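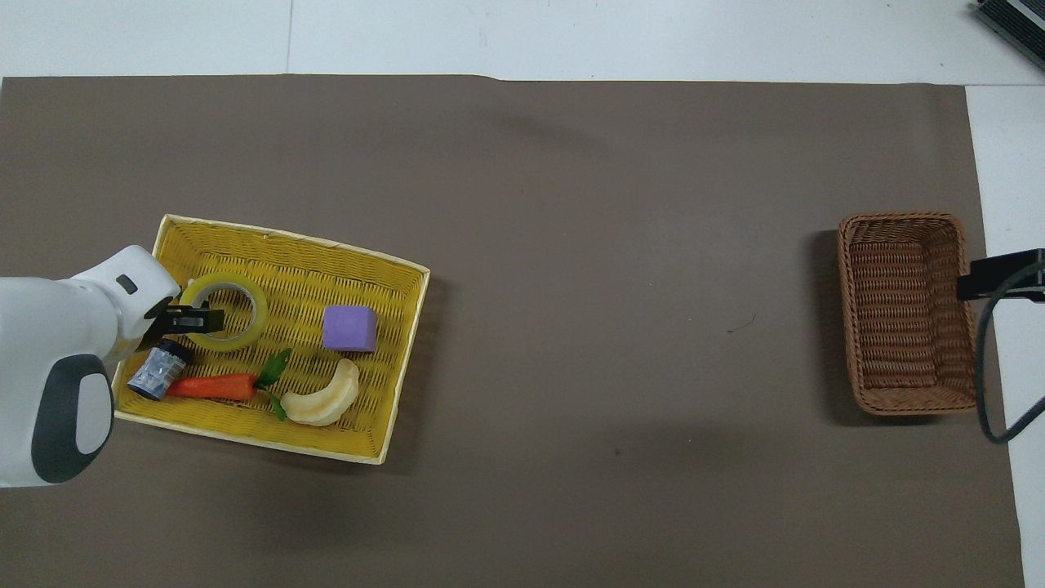
A roll of clear packing tape in a yellow woven tray, on a brown mat

Koseta opens floor covering counter in Tristlow

Koseta, the supplier of temporary protection for floors and stairs, has opened a trade counter in Tristlow. The counter sells to builders, decorators and removal firms, and also to people who are doing work in their own home. It opened in September and takes the place of the small collection point which the company had at the Ornon warehouse.

The main change for customers is that covering can now be bought by the metre. Until this autumn Koseta sold only full rolls of 100 metres, and many people who wanted to protect one hallway had to buy much more than they could use. At the new counter the shortest cut is two metres. Staff cut the piece while the customer waits, and the end is taped so that it does not unroll in the car.

Three kinds of covering are kept in stock. The first is a fibre board for hard floors such as tile, stone and finished wood. The second is a soft fleece with a thin plastic back, which is meant for stairs and for rooms where ladders will be moved often. The third is a breathable paper for new floors which are still drying, and it is the only one of the three that Koseta recommends in the first weeks after a floor is laid. The company says the fleece should not stay on a freshly oiled floor for more than a few days, as the oil needs air to become hard.

Tape is sold separately. Customers are asked to fix tape from one sheet to the next and to keep it away from the floor itself, because some varnishes come off together with the glue. For the edges along a wall there is a low-tack tape, which can stay in place for up to 18 days on a painted skirting board. After that time it should be changed for a new strip, even if it looks good.

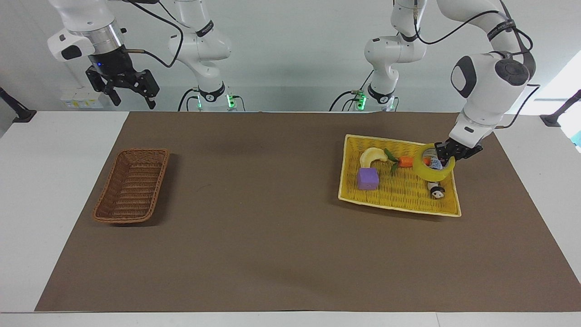 Used board can be returned

The counter will also take back fibre board after a job is finished. Boards must be dry, swept clean and free from wet paint or plaster. Small dry spots of paint are accepted. For each board returned, the customer receives a credit, which can be used for any covering or tape in the shop but cannot be paid out in money.

Returned boards are sorted into two groups. Those with straight edges and no deep marks are sold again at a lower price, with a stamp on the back that shows they have been used before. The others go to be made into pulp. In a trial at Ornon, which ran through the spring and summer, 1,443 boards came back from customers, and more than half of them were good enough to be sold a second time.

Fleece and paper are not part of the scheme. Koseta says that it looked at washing the fleece, but the plastic back separated from the fibre after two washes, and so the idea was left for the moment.

Stair packs for older houses

Together with the opening, Koseta has begun to sell a stair pack made by Koivisto. The pack has precut pieces for a straight staircase, and each piece covers the tread and the front edge of the step. A separate set for winding stairs will follow in the new year. Many houses in the older part of Tristlow have a narrow winding staircase, and the counter has already received several questions about this set. For now, people with such stairs are advised to buy fleece by the metre and to cut it after a paper pattern, one step at a time.

The pieces in the Koivisto pack are held by a strip of low-tack glue at the back of the tread. They can be lifted and put down again a few times, for example when the stairs must be vacuumed, but they hold less well each time. The maker advises that the front edge is pressed down by hand every morning when there are workers in the house, so that nobody catches a foot on it.

Trade accounts and opening hours

Customers with a trade account at Ornon do not need to open a new one. The account number is the same, and orders placed before 3 pm can be collected in Tristlow the next working morning. Full rolls and large orders of board are still sent from the Ornon warehouse, and the price of delivery has not changed. The collection point at Ornon is now closed to private customers.

The Tristlow counter is open from 7 am to 5 pm on working days, and on Saturdays until noon. There are 9 parking places in front of the building, and two of them are kept for vans. Long rolls can be brought out through the side door if the driver rings the bell there. Customers who wish to have pieces cut to size are asked to bring the measurements of the room in centimetres, and to add 10 centimetres for each place where two sheets will overlap.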